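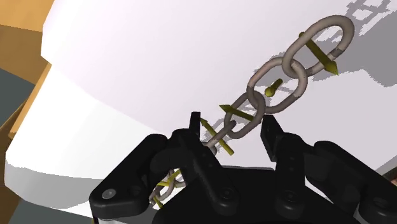

Plonum: teaching a simulated hand to pick up a chain
Mirjam Peeters and Wouter Wuyts
Supervisor: Evelien Nijs
May 9, 2023

3. What we did about the contacts

Our proposal said the chain would take a week. It was written before either of us had met a chain.

Each link is a separate rigid body, held to its neighbours by contact alone. We had planned to use ball joints, but Wim Vanhove pointed out that real links can slide and jam, and that a planner which never sees a jam will learn nothing useful about them. He was right, and we have nearly forgiven him.

The first version blew up. Links passed through each other, then left the building at speed. We halved the time step, which made the explosions slower and easier to admire. What helped in the end was drawing an arrow on every link and stepping through the run by hand. Neighbouring arrows often disagree about direction, and we spent a good while treating this as a bug before accepting that it is simply what chains do.

The planner now brings the fingers up on either side of the chain before closing them. Of 2,316 trial grasps, 139 ended in a solver error - down from nearly all of them.

Still open: the shadows are jagged. Ruben Bakker has asked us twice to fix this. It does not affect the results.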